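Progress report to the Trondham Fund: kitchen robot project, open day period
Prepared by Milan Smits, project lead, Hernport

Dear all,

This report covers the six weeks up to and including our open day in March, which was the main item you funded in this phase. I am very pleased with how it went, and I'll try to give you the useful parts as well as the happy ones.

Attendance

We had planned for 70 visitors and 112 signed in at the front desk. Most came from the neighborhood, and we also had a group from the cooking school in Zorkholm and several people from Fallahi, the home care company that has been asking about our work since last fall. The doors opened at 10 a.m. and the last visitors left well after 5 p.m., an hour later than we had advertised. We ran out of printed handouts before lunch and had to copy more on the office machine (black and white, slightly crooked, and people took them anyway!).

What we showed

There were two parts. In the workshop, visitors could stand behind the line and watch the real arm pick up cups and set them down in a rack. In the meeting room we had the simulated kitchen on the big screen, with a keyboard on a table in front so that people could move the simulated arm themselves.

I expected the workshop to be the draw and the meeting room to be the place where people sat down with their coffee. It went the other way for much of the day. Children in particular would not leave the keyboard, and by early afternoon we had a sign-up sheet and six-minute turns. One girl from the school group worked out how to turn the wrist before our own student helper had finished explaining it. The cooking school teachers had strong views on how a kitchen should be laid out, and I wrote down as many of them as I could.

The simulated kitchen matters to the project because it lets us try a task many times over with the objects in different places, and a dropped bowl costs us nothing. Visitors understood this right away. A few asked whether something learned on the screen carries over to a real kitchen, and we told them plainly that it carries over in part, and that closing the gap is most of what we do all day.

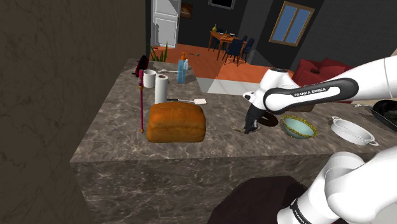
The simulated kitchen from the meeting room demo, with the Franka arm reaching over the counter.

What visitors told us

The people from Fallahi liked seeing a counter with a lot of things on it. Their clients' kitchens are full, they said, and a demo with one cup on a bare table would have told them very little. They would like to see how the arm copes with flat items such as a spatula, and with bread, where the grip has to be gentle. Both are now on our task list. The cooking school has offered to let us measure one of its practice kitchens, which would give us a second layout to work from.

What did not go so well

The workshop was too loud for talking. With the arm running and a full room, anyone past the second row heard very little of the explanation. We also lost half an hour in the morning to a network fault that stopped the cup demo, and the queue had to be sent over to the meeting room while we fixed it. Next time we will use a microphone and run the workshop computer off its own connection.

Budget

Spending on the open day stayed within the amount agreed. The extra copying and the second round of coffee came out of our own office budget. Receipts are in the separate folder.

Next phase

We start on the flat items first, then the bread. The visit to Zorkholm to measure the practice kitchen still needs a date, and I'll send it to you once the school has confirmed. You would be very welcome to come along.

With warm thanks from all of us,
Milan Smits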